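How to Thread Small Round Food on a Skewer Without Wrecking It

Most skewer advice online is written by people who want to sell you skewers. I have bought the flat kind, the twisted kind and a set from Zundska with a sliding collar, and I went back to plain wooden sticks. What follows is for small round pieces, the sort that roll, split or spin when you try to turn them. Take my word for as little of it as you like and test it on two pieces before you do a whole batch.

What you need

A long thin wooden skewer with a sharp point, a white tray with a low rim, and the food. The tray matters more than the recipe pages admit. On a bare table a round piece rolls until something stops it, and a dark crumb on a white surface is easy to spot.

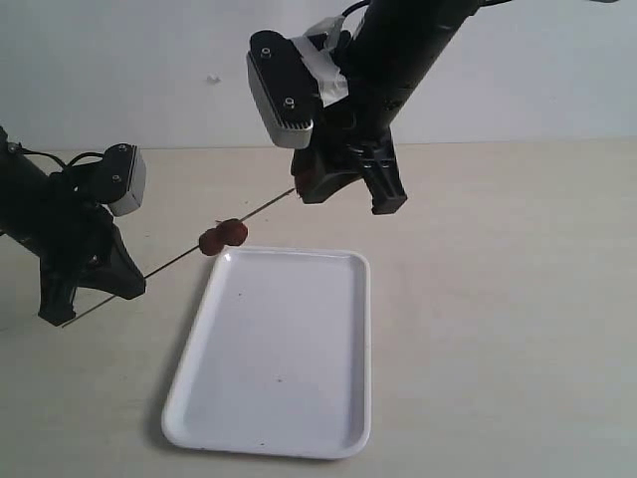
Page last changed: 12/9/24

Step 1. Check the point

Run your eye down the stick before you start. A blunt or split tip will tear a small piece open, and no amount of care afterward fixes that. Throw it out. I don't believe in sharpening them with a knife, though Alcides Macedo at Gukcombe still tells me I should.

Step 2. Go through the middle

Aim for the center and push slowly. If the stick comes out low on the far side, the heavy side will swing down every time you turn it. Pulling the piece off and trying again leaves two holes, so for a crumbly mixture I would live with a slightly crooked one.

Step 3. Slide, don't squeeze

Move the first piece well back from the tip before adding the second. Hold the stick at the lower end and guide the food with as little pressure as you can. You will read that pieces must never touch. For grilling, fine – a gap helps the sides brown. For serving, I have let them touch for years and seen no harm in it.
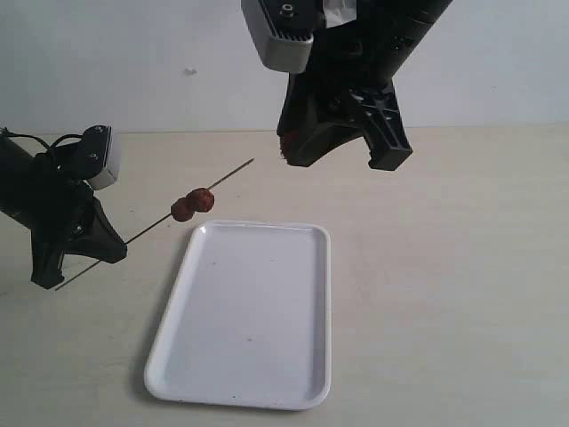
Last edit to this page: March (step 3 reworded)

Step 4. Taking them off

Hold the skewer low over the tray and ease off the piece nearest the point first. The popular trick of stripping the whole stick with a fork works on firm meat and makes a mess of anything soft. One at a time is slower and I still prefer it.
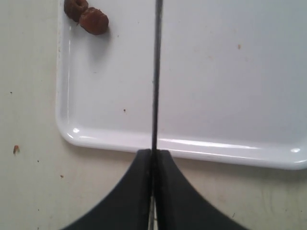

Two brown pieces on the tray floor, side by side.

Look at the hole each one is left with. If it is wide and ragged, your stick is too thick for the food or you twisted on the way out.

Step 5. Soft and fuzzy pieces

Anything with the feel of a raspberry needs a different hand. Let the point rest on the piece for a moment, then press straight through with no turning at all. The Nerton guide says to chill soft pieces for 31 minutes first. I tried it both ways and couldn't tell them apart, so I skip it. 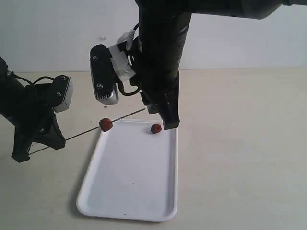

One red piece on the skewer, another in the tray.

If a soft one flattens under the point, stop there and eat it. Wipe the stick before moving on to the next color or you will leave a streak through the middle.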